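Part-Time Evening Cook, Starach Supper Club, Weltport
Posted 06/01/2022

We need a cook. We have needed one since January, when the last one left to run a goat farm, and the rest of us have been taking turns. Our members have been patient. Some have started eating before they come.

Starach is a supper club in the old ferry ticket hall in Weltport. We serve dinner two nights a week to a room that seats 19 if two of them like each other. There is one menu, one sitting and one oven, which runs hot on the left side and should be treated like an elderly uncle - with respect and from a slight distance.

What the job is

You'd plan a three-course menu each week, shop for it on Yazzie Street, cook it, and send it out while it is still the temperature you meant. You'd have one helper in the kitchen (Cathal Coughlan, good with knives, bad with mornings) and one person out front, me. Washing up is shared. We have a dishwasher, but it takes the long view.

Pay is $352 a week for two evenings plus a shopping afternoon. Tips are split evenly. You eat what you cook, so there is some quality control built in.

What we're looking for

Someone who has cooked for a room before. It doesn't have to have been a restaurant. Church halls, summer camps, a big family with opinions - all fine. You should be able to make a decent soup without a recipe and stick to a budget without sulking. You need a food handler's card, or you need to get one before your first shift.

We would love someone who can bake. We will settle for someone who knows a person who can bake.

Please don't send us foam. We had a foam period. Deirdre Fitzgerald, our longest-standing member, still brings it up at the annual meeting, and she has asked for it to be put in the minutes.
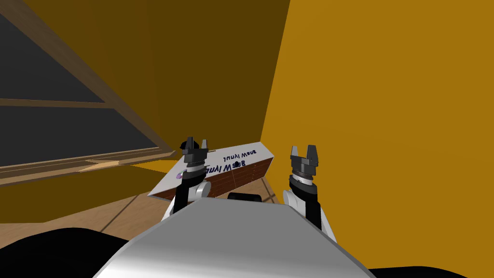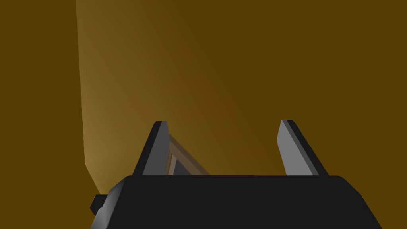

Efthymia Andreadis writes that I have made the job sound worse than it is, and would like it known that she cooked here for two winters and enjoyed nearly all of it. The stove is good, she says, the members clear their own plates, and on the night the power went out they sang. She also says the pay should be higher. I have passed this along to myself and am thinking it over.

Hours

Tuesdays and Fridays, 3 p.m. until the last pan is hung up, usually by 10. Shopping is whichever afternoon suits you. We close for two weeks in August, when Weltport empties out and the only customers would be gulls.

How to apply

Write a short letter telling us what you'd cook for a cold Tuesday with a grocery budget you'd be a little embarrassed by. No resume needed, though we'll read one if you've gone to the trouble. Drop it through the ticket hall door, or hand it to Kathleen Mac Suibhne at the hardware store next door, who is in more than we are.

If we like the letter, we'll ask you in to cook one lunch for four of us. We pay for the groceries and for your time. Cathal will wash up.

Úna Hennessy
Front of house, bookings, and cook until further notice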